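The Two-Slot Problem

Every January somebody publishes a list of kitchen purchases that will change your mornings, and every January there is a toaster on it. I read 11 of these lists before writing this and came away unsure that any of the authors had eaten toast.

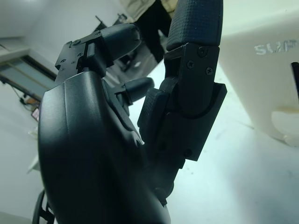 Caption: At close range, fingertip pad and screws.

The pitch seldom varies. Priltinent promises "café browning." Gukel promises the same thing with more knobs, up to 12 settings on its top model, though my kitchen has only ever needed two: toast, and more toast. Yagi wants $684 for a machine that makes bread brown. I asked the company what the money buys and was sent a brochure.
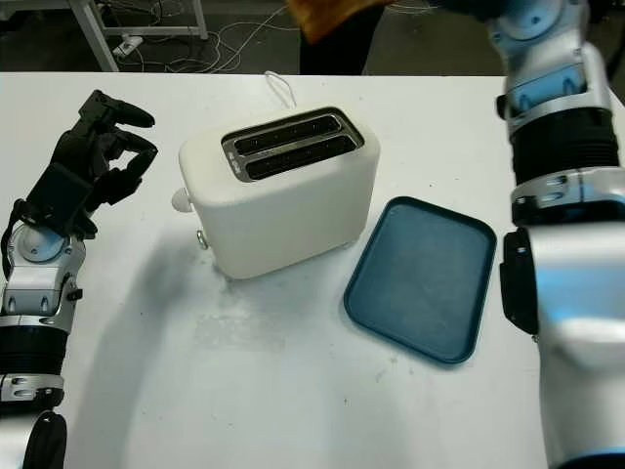 Last updated: January 15, 2022

A plain white toaster with two long slots and a steel top does what most households ask of it. Put a tray next to it and you have a breakfast station, a phrase I dislike but can't improve on. The dark teal one is about as much styling as a white table needs. 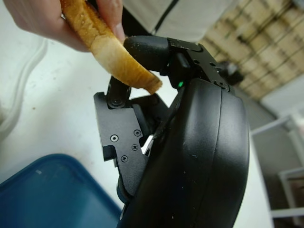

Photo: Ekden

Sliced white bread is where the grand claims get shaky. Golden crust, paler crumb, a few crumbs hanging on: fine toast, and I doubt a pricier machine would make it finer. Bread matters more. So does eating it within five minutes, a feature no maker has found a way to charge for. 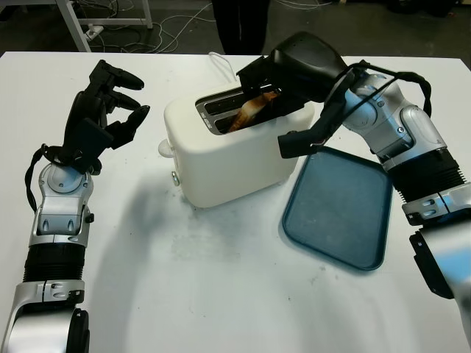

Kitchen & Table

Getting the slice out is still the weak spot. The rear slot is the awkward one, with toast sitting at a tilt and darker where it has browned most. Brochures skip this part. Before paying extra for another dial, ask the store to let you try lifting out a short slice. Mine said no, so I kept my old toaster.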